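Pekport laundry sends its folders home, with grippers

Jeans are the problem. Towels went first, then pillowcases, and the folding machine at Mudaliar Laundry has been handling both since May without much complaint from anyone, including the pillowcases. But the commercial laundry on the harbor road also washes for households, and households wear denim. Denim has legs, a waistband that won't stay put, and pockets that catch on things. The machine, in the words of one shift lead, "treats every pair like it's the first one ever made."

So for part of each week, the people who used to fold jeans by hand at Mudaliar now fold them at home with a tool in each hand. The tool is a hand-held gripper with two rubber-padded fingers, supplied by Bristgate, the company that built the folding machine. Bristgate wants recordings of people folding the way a machine would have to, two fingers at a time, and it wants them made in ordinary rooms with ordinary light. The program is called Meltavlow. Staff at the laundry call it homework. 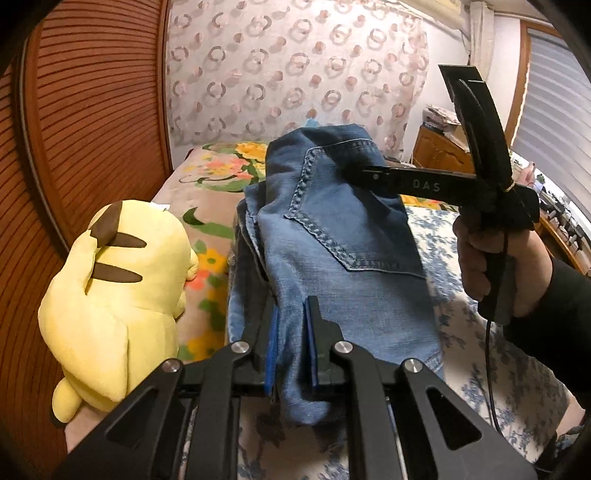 Nine of the laundry's folders have signed up so far, all of them from the evening shift. They are paid their regular hourly rate for the time, plus a one-time payment of $699 that the company describes as a participation award and the staff describe as the reason they signed up. The award arrives after the second month. Anyone who quits before then gives back the grippers and keeps the calluses.

Folding with two fingers is slow. A worker with eleven years on the tables said she could do a pair of jeans with her bare hands while thinking about dinner, and that with the grippers she has to think about the jeans. The pads have to close on a real fold of cloth or it slides away, and one hand has to hold while the other moves. Going too fast earns a note from Bristgate asking for the take again. Going too slowly earns no note at all, and a few of the nine have drawn their own conclusions.

The laundry uploaded 3,168 recordings in the first month. Bristgate said it was pleased with the number and would like more of them to feature jeans that start out in a mess. Several participants had been folding the same pair, neatly unfolding it and folding it again, and the machine was getting very good at jeans that had already been folded once. The current instructions ask people to drop the garment first. One page and two diagrams are devoted to how to drop it.

What the shift looks like now

On the floor, the changes are easier to see. The long folding table by the back wall is half its old length. The machine stands where the other half was, inside a yellow line that people are supposed to walk around and mostly do. There used to be six people at the table on a busy evening. There are three now, and one more who sits with the machine and pulls out whatever it has given up on.

That last job didn't exist a year ago and still has no agreed title. The schedule lists it as "Cell Attendant." It pays slightly more than folding and is easier on the shoulders, and the two people who do it most often both said they missed the conversation. The machine has a fan that makes talking across it a chore.

Mudaliar's management says no one has been let go and no one will be this year. Hours are another matter. Evening shifts have been cut from eight hours to six, and the home recordings are meant to fill the gap for those who want them. For parents of small children that has been a decent trade. For those who share an apartment with other adults, it has meant negotiating for a clear stretch of bed at a reasonable hour. The company suggested a kitchen table as an alternative. Anyone who has tried to get a pair of adult jeans flat on a small kitchen table can imagine how that went over.

There is also the question of what, exactly, people are being asked to teach. The staff are aware that the better their recordings, the sooner the jeans go the way of the towels. Some of them bring it up cheerfully. One said she had trained four new hires over the years and three of them had been promoted over her, so she saw no reason to treat this one differently.

A worker on the same shift turned the program down. He said he would fold anything they put in front of him, but he'd do it at work, with his hands, and go home afterward. He has kept his six hours and picked up a Saturday-morning delivery route, which management was quick to offer.
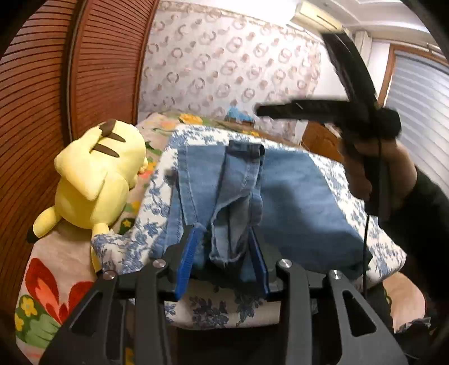

What comes next

Bristgate plans to load an updated version onto the Pekport machine once the second month of recordings is in. The target is modest: a pair of men's jeans, right side out, folded in thirds with no leg left hanging. Inside-out jeans are on a separate list. So are fitted sheets, which the list has marked "later" with no date beside it.

Management says the attendant's job will grow as the machine takes on more, and that anyone from the home program will get first call on those openings. The staff have asked for that in writing. A draft has gone back and forth twice, with the sticking point being whether "first call" covers people who stopped recording partway through.

In the meantime, baskets of household wash still come in through the side door every afternoon, and the jeans still go to the short end of the table. Customers with questions about turnaround times can ask at the front counter, where the posted hours have not changed.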